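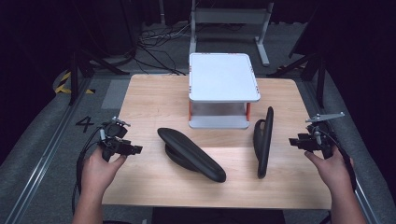 Sunday, January 23, 2022

What a day on the water! Vusumuzi Mabuza rang before eight to say the wind had gone round to the west, so I was down at Hundow with my boots half laced and a bacon roll in my pocket (squashed, still lovely). We took Irnia out with a reef in, crossed the line third behind Vurside and Medina, and then had the best beat I've ever sailed. 34 boats out in January! Ivana Mansilla called every shift from the rail and we rounded the top mark close enough to Medina to hear them arguing about their jib.

We finished second. Vurside beat us by 3 seconds, and I don't mind a bit, they sailed it beautifully.

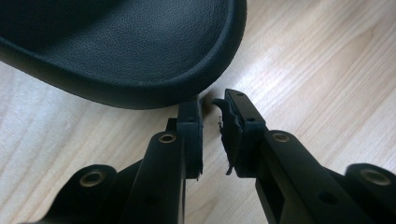
Jobs before April

New mainsheet, the old one is going furry by the cleat. Ask Ivana about the loan of her sail bag. Entry for the spring series is 257 pounds between the three of us, so I'll pay mine on payday. Vusumuzi wants to try the long race round the island too, and I said yes before he'd got to the end of the sentence.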